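Zivton Forums > Home and Hobby > Sheds, Spares and Small Rooms

Pegboard or drawers? Settle this for me

marrowfat_76
Mar 21, 2022
Right, I've finally got the box room to myself and I'm turning it into a place to mend things. Mostly clocks and the odd radio, plus whatever the family breaks. I've had everything in one deep Bornero drawer since we moved in and I'm sick of it. Every job starts with ten minutes of rummaging and a scratched knuckle.

I'm tempted by pegboard. You see your tools, you grab your tools. My other half thinks it'll look like a garage and wants proper drawers with labels. What do you all use?

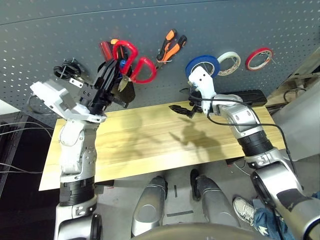
Small Rooms Mending Club

gluepot
Pegboard, no question. I had drawers for years and I bought the same tape measure three times because I couldn't find the first one. Scissors are the thing that sold me on it, they go walkabout in our house and now there's a hook for them. If the hook's bare I go and shout up the stairs.

teasel_and_twine
I'm going to disagree with gluepot. Pegboard is lovely for the first month, then the hooks start coming out with the tool every single time you lift something off. I had a Skatorik kit and I hated it! Sold it in August and went back to shallow drawers. The word is SHALLOW, by the way. Your problem is the deep drawer, marrowfat, it's got nothing to do with drawers in general.

gluepot
Were you using the little plastic clips behind the hooks? Mine don't budge.

teasel_and_twine
There were no clips in my box. I'd have remembered. 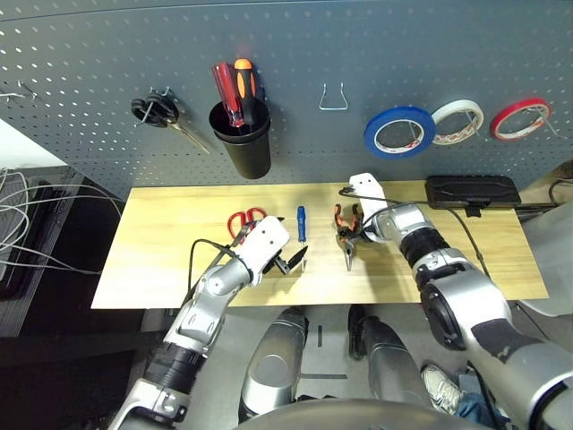
Screwdrivers in a cup, scissors on a hook

oldbiscuit
Bit of both here. Things I reach for daily go on the wall, everything else goes in drawers. Do get a cup or two for screwdrivers — hanging them one by one eats up the whole board and looks daft. And leave a few hooks spare, you'll want them.

One thing to check is what's behind your wall. Ours is old plaster and I had to put battens up first so the hooks had room to go through. That took longer than the rest of the job put together (and made a right mess of the carpet).

marrowfat_76
Battens noted, thank you. I hadn't thought about the gap at all. What about dust? The radios bring in loads of it.

oldbiscuit
Quick go over with a paintbrush when I remember. I don't often remember.

gluepot
Same. Also tape, put your tape on pegs. Mine used to roll about the drawer picking up fluff on the edges and I'd never find the end.

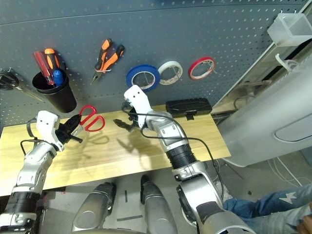 teasel_and_twine
Fine, I'll give you tape. I still say glue, blades and anything small belongs in a drawer, and if you've got grandchildren visiting I'd want the sharp stuff shut away too. Has anyone tried those Kılıçarslan cabinets with the thin trays? I keep looking at them and closing the page when I see the price.

marrowfat_76
No grandchildren, only a very nosy cat. I think I'm going with oldbiscuit's half and half, and I'll measure up for battens tonight. The other half has agreed as long as she picks the paint.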